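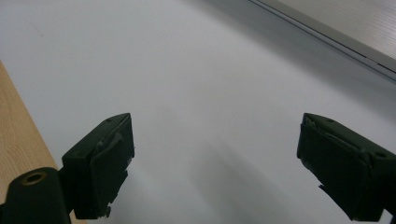 Hand-held gripper over the white surface, fingers open, nothing between them.

January 31, 2022
3 min read
Print | E-mail

Hand-held demos, white surface. Entry by Flor Rengifo, with notes from Ona Kairys.

Carried on with the pick-and-place task from the Bornmont list. One person holds the gripper, approaches the part, closes, lifts, moves it over, opens, backs off. Same start and same finish every time: fingers apart, nothing held, pointing down at bare surface. Kindico trims the recordings on that open pose, so if you begin with the fingers half closed the trim lands in the wrong place and the demo has to be fixed by hand.

Total for the session was 132 demos. 100 of them were mine, the rest Ona's. With what we had from September that would make enough for a first training run, but I don't want to mix the two sets until the finger offset has been checked. The September set was recorded before we moved the pads.

Notes on technique:

Ona goes slower than I do on the approach and pauses before closing. Mine run straight through. Played back on the arm, hers look better at the grasp and worse on the lift, where she tends to tilt the wrist. We agreed to pause before closing and keep the wrist level on the way up. Demos from 179 onward in the running log follow this.

Shadows. The overhead light puts a soft gray shadow from the gripper on the white, between the fingers and a bit past them. On a pale part this may matter. Ona wants to try a second lamp from the side. I would sooner leave the light alone and vary the height of the approach, so the shadow changes size from one demo to the next. Not settled.

Fingers. The edges of the right pad look worn, a little frayed. Still closing square as far as I can tell by feel. Dovhaniuk has the mold for this shape; asked for 2 spare pairs in the same dark green so the recordings match. No answer yet.

Remote control. Tried the same task from the Bonberg handset after lunch. Usable, but every move came out in short steps and the closing was late. I would keep the handset for resets and for the long reach at the back, and do everything else by hand.

To do:
- measure finger offset against the September value
- re-record the demos where I started with the fingers partly closed (list is in the log, marked S)
- Ona to write up the start pose on one page
- replay ten of the slow ones on the arm at full speed
- chase Dovhaniuk

Log is backed up. Gripper is on the charger, left bay.

Contact: Flor Rengifo or Ona Kairys, workshop desk | Back to top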